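2026-07-15

By Duygu Polat

Stop folding the cleaning cloths

I fold shirts. I fold sheets, badly, and I fold the good tablecloth along the creases it already has so that it fits the drawer. I don't fold cleaning cloths, and I think most people who do should stop.

It's a small subject, but a household runs on small subjects. I grew up in Kurtuluş, in an apartment where everything made of fabric was folded, including things that were on their way to being torn up for rags. My mother folded dust cloths in thirds and then in half. She ironed some of them. They sat in a tall stack on a shelf inside the hall closet, and when you needed one you took it from the top, which meant the same five cloths did all the work and the ones at the bottom stayed new for years. When we finally emptied that closet, in June, there were cloths in it I had never seen. They had yellow lines where the folds had been.

I kept the habit when I moved out. My own stack was shorter and less straight, and it leaned. Every time I pulled one from the middle, the rest slid onto the vacuum cleaner. I would pick them up, refold them, and put them back, and I thought of this as keeping house.

What changed my mind was moving to Brevgate, where the apartment has no hall closet. There's a narrow shelf by the kitchen door and one cabinet under the sink with a pipe running through it. A stack wouldn't stand in either place. I put the cloths in a basket because a basket was what I had, and for the first month I folded them before they went in. Then one evening I had a load of laundry to put away and a pot on the stove, and I dropped them in as they came. The next morning I took one out, wiped the counter with it, and noticed no difference in how the counter looked.

I've thought about it a good deal since then, more than it deserves, and I've come down firmly on one side.

Folding does some real things. It makes cloth take up less room, and it keeps it from wrinkling. It also lets you see what you have. These are good reasons to fold a shirt. A wrinkled shirt is a worse shirt, and you need to be able to find the blue one. A cleaning cloth is different on every count. It is going to be balled up in your hand within seconds of leaving the shelf. Its wrinkles do no harm. And if all your cloths are the same kind, which I'll get to, there's nothing to find. You reach in and take one.

That leaves space. I grant that a folded pile is smaller than a loose one. But very few homes are short of space because of cleaning cloths. If yours is, you own too many of them. I owned far too many. I gave away most of what came out of the Kurtuluş closet and cut up a few of the rest, and what was left fit easily in one basket with room on top.

The basket matters, so I'll say what kind works. It should be shallow. A deep one turns into a well, with damp things at the bottom that you find by smell. A shallow one shows you nearly everything in it, and when it's full it looks full, so you stop adding. It should be longer than it is wide if it has to go on a shelf, and it should have a slot in the short end so you can hook your fingers in and pull it toward you. Open weave or tight weave, I don't have a strong feeling. Tight catches fewer threads.

Color doesn't matter much either, though I'd pick something darker than the cloths. White cloths in a white bin look like a mistake. In an olive basket they look as if they belong there, creases and all.

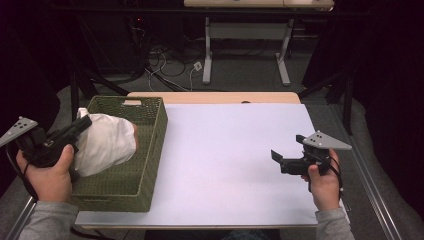 Nermin wrote to me after I mentioned this in an earlier column, and she disagreed with nearly all of it. Folding, she said, is when she checks things over. She finds the hole, the loose hem, the stain that needs another wash. If she dropped everything straight into a basket she would be wiping her table with something she'd be ashamed to hand to a guest. She also said that the folding takes her no time at all, as she does it while the radio is on and would be sitting there anyway.

I've turned this over, and I think she's right about the first part. You should look at a cloth before you put it away. But looking takes a second, and you can do it with the cloth hanging from your hand on its way to the basket. You don't have to square up the corners to see a hole. In fact a cloth that hangs open shows you more than one that's been folded in thirds, where two of the thirds are hidden.

On the second part, I can't argue with somebody's radio. If folding is restful to you, then it's a hobby, and I have nothing against hobbies. I'd only ask people who enjoy it to admit that this is why they do it, and to leave the rest of the household out of it. Many of us were raised to believe that a person who didn't fold was lazy. I got that from my mother, and I passed a certain amount of it along to people I've lived with. I once refolded a towel while the person who had folded it the first time was still in the room. I'm not proud of that.

I did try to work out what the folding had been costing me. For a while I kept a tally on the back of an envelope inside the cabinet door, one mark for each cloth I put away. By the time I took the envelope down there were 343 marks on it. That's a lot of thirds and halves. I won't pretend that I did something noble with the time I saved. I sat down sooner after supper.

There are exceptions, and I should be fair about them. Dish towels that hang on a bar or a hook have to be folded once, lengthwise, or they drag on the floor. Napkins that go on a table should be folded because people will see them, and because a flat napkin is pleasant to pick up. Anything that touches a baby I would keep in whatever order the parents can manage, and I wouldn't offer an opinion. And if you store cloths in a drawer, a loose heap will catch when you try to open it. A drawer needs a flat pile. I'd say the answer there is to use the drawer for something else.

Polishing cloths are a harder case. A friend gave me a Gradedar one for the glasses, and it came folded in a paper sleeve with instructions to keep it that way. I kept it that way until the sleeve wore through. Now it's in the basket with everything else, and I find it by feel. The glasses come out the same.

Which brings me back to having all one kind. The loose basket only works if you don't have to dig. If you own thin ones for windows, thick ones for floors, and a few souvenirs from places you visited, you'll be tossing the lot around every time you want something particular. I settled on plain white cotton, medium weight, the kind you can boil. White shows dirt, and I want it to. When one has gone gray and stays gray after a hot wash, it moves to the bucket under the sink, and after that it's for shoes and the bicycle chain, and after that it's trash.

Two habits do need keeping, and they matter more than any fold. The first is that nothing goes into the basket damp. A stack will hide a damp cloth just as well as a basket will, so this was always true, but a heap is less forgiving because the cloth is bunched and the middle of it can't dry. I hang mine over the back of a kitchen chair until I'm sure, then give each one a squeeze. If there's any chill in it, it goes back on the chair. The second is that clean cloths go in at one end and come out at the other. I push the new ones down toward the near end and take from the far end, where my hand lands anyway when I reach over. That way they all get used. It's the thing my mother's closet never managed, with all its straight edges.

I'm aware that a visitor might open my cabinet and see a basket of crumpled cloth and draw a conclusion. One did. My aunt, down from Grarkance for a few days, took the basket out, set it on the table, and started folding without saying a word. I let her finish. She had a good time, I think, and she told me about my cousin's divorce while she did it. By the end of the week I'd used and washed most of them, and they went back in the way they usually do.

She has since asked me what kind of basket it is. I don't know that this means anything. She may want it for onions.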